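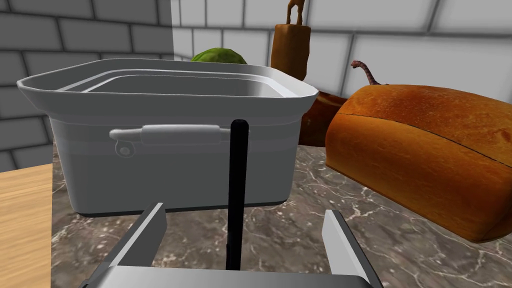 Gelero Kitchen Sim Set

Simulated gripper episodes on a kitchen counter, made for training policies at Ovstead. Everything is rendered; there is no real-robot data in this release.

What's in it

1223 episodes across 14 tasks. 455 of them use the white rectangular pot, usually without a lid and with bread, vegetables or small figures placed nearby as clutter. Each episode has wrist camera video, joint positions, gripper opening and a one-line task instruction. Episodes run up to 255 steps.

How it was collected

Operators drove the simulated arm from the Nuchit teleop station. Object positions and wall and counter materials were drawn at random before each episode. Operators could discard a bad start, but once the arm moved the episode was kept - failures are in the set and have success = 0.

Splits

Train and val only. The split is by layout seed, so no layout shows up in both. Gronow layouts are all in val.

Known problems

- Clutter can hide the target in early steps.
- Some clutter is oddly scaled next to the cookware.
- Instructions say "pot" and "pan" for the same object in older episodes. Use object_id if you need to filter.
- Gripper opening was logged one step late before the January rebuild. The loader corrects this by default.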